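I own four laundry baskets and, until last August, I hated every one of them. Two were wicker and snagged my sweaters. One was a collapsible thing that collapsed, mostly on the stairs. The fourth doesn't deserve the ink.

So when I started asking people how they deal with their clean clothes (the part after the dryer, which is where my own system falls apart), I figured I'd hear a lot about fancy hampers. Hannelore Wendt set me straight in one phone call. She ran the linen room at the Lindqvist guesthouse for years, 62 beds, and she buys the cheapest plastic baskets she can find. "Holes in the sides, a handle I can get my whole hand through," she told me. "What else do you want it to do?"

Well, I wanted it to fold the laundry! But she had a point about the holes. A basket full of warm cotton needs air, and my wicker ones somehow always smelled like a basement.

Her other rule is to fold at a table. Never the bed, never the couch. I've been a bed folder my whole life – you dump everything out, you lie down next to it for a second, and then it's 11 o'clock and you're sleeping under the towels. I cleared off the old wooden table in the back room and tried it her way for a month. My back stopped complaining by the second week.

I still let things pile up. Sweatshirts are the worst, all sleeves, and I pull them out first now so I can see what's under them. Socks I leave for last and do in front of the TV, which Hannelore doesn't need to know.
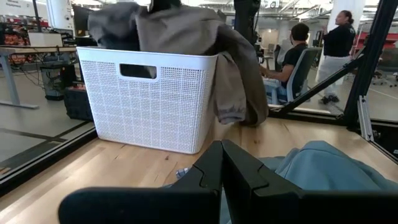 *Grays in the basket, a light blue one already out on the table.*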